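1 February 2019 – bench notes, soap and dish

Carried on with the bathroom things. January went on the toothbrush mugs and the flannels, and the mugs are finished with unless Praslow want the tall one looked at again. Today is the bar of soap and the dish it sits in.

Wiped the white board down first with a barely damp cloth, then a dry one. Soap leaves a film on it that is hard to see until something slides further than it should, so the board wants doing at the start of the day and again after lunch. Don't use the spray from the kitchen cupboard. It leaves its own film and smells of lemon for hours. A bit of dust settles again whatever you do, and I have stopped chasing it.
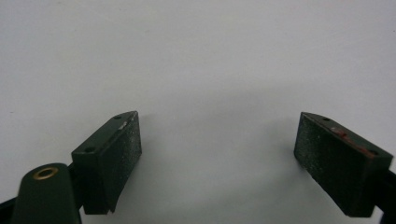

Board surface, nothing on it. A few specks of dust.

The dish is the pale yellow one from the Kanton box. There was a white one in the same box but it disappears against the board, and I spent too long yesterday looking for its edges. The yellow one shows up well enough in the afternoon. The perforated part is what matters to us: a bar set down on it should drain and not glue itself to the bottom, which is what happened with the old solid dish. Had to chip the last bar out of that with a butter knife.

The dish is light and will shift if the soap catches its rim on the way in. I thought about a dab of putty under each corner and decided against it. At home a dish moves about, so leave it free and note when it moves. If it ends up off the board altogether, put it back and start that one again.

Start position for the dish: on the board, right of the middle, with clear space all round. Nothing else out. The box, the cloth and the notebook go on the shelf by the door before starting.

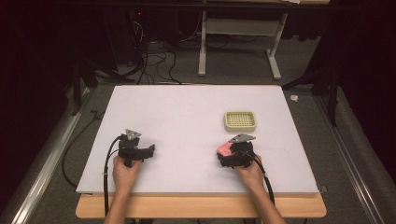
Pink piece in the jaws on the right, yellow tray on the board.

Plan was 60 placings with the bar going in flat, long side along the long side of the dish. Got through almost all of them before the light went. Most of the trouble was with the rounded corners. The bar looks square to the dish from above and then one corner rides up on the rim, and it has to be lifted and turned a little. Going in lower and slower helps. Dropping it from any height doesn't, as it skids.

Changed the way of counting a good placing halfway through, so the first page of the tally needs reading with care. To begin with I counted it good if the soap was in the dish at all. Now it has to be lying flat and inside the rim on every side. I have put a line across the tally sheet where the change comes. Nowakowski's form has only one box for this, so I wrote it in the margin.

Soap itself: pink, bought in a pack of 3 from the shop on the Purnatthorpe road. Only one is open. The other two stay wrapped in the drawer until this one has worn too smooth to be worth using, and please don't take them for the sink. There is hand wash at the sink.

Rested the bar for 10 minutes between sets and dabbed it with kitchen paper, front and back. Handling makes it tacky, more so when the heating is on, and then it clings to whatever has hold of it for a moment after it should have let go. Heating was on all day. 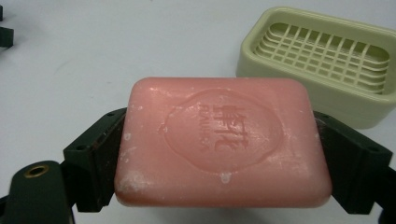
The whitish bits on the face are residue and I am leaving them alone. I tried rubbing them off the previous bar with a thumb and took half the pattern with them. The medallion and the FLOWERS lettering are useful for telling which way up and which way round the bar is, so I would like them to last as long as possible. Orientation in the tally is written by the lettering: F for lettering to the far side, N for near.

Left to do:

Same again with the bar starting on its long edge. It doesn't like standing on edge, so allow more time.

Taking it back out of the dish. Not tried properly yet. I suspect the rim will be a nuisance.

Ask Kanton whether the yellow dish comes in a deeper version. Order kitchen paper.

Bar is back in its wrapper in the top drawer, dish rinsed and on the draining rack. Board wiped.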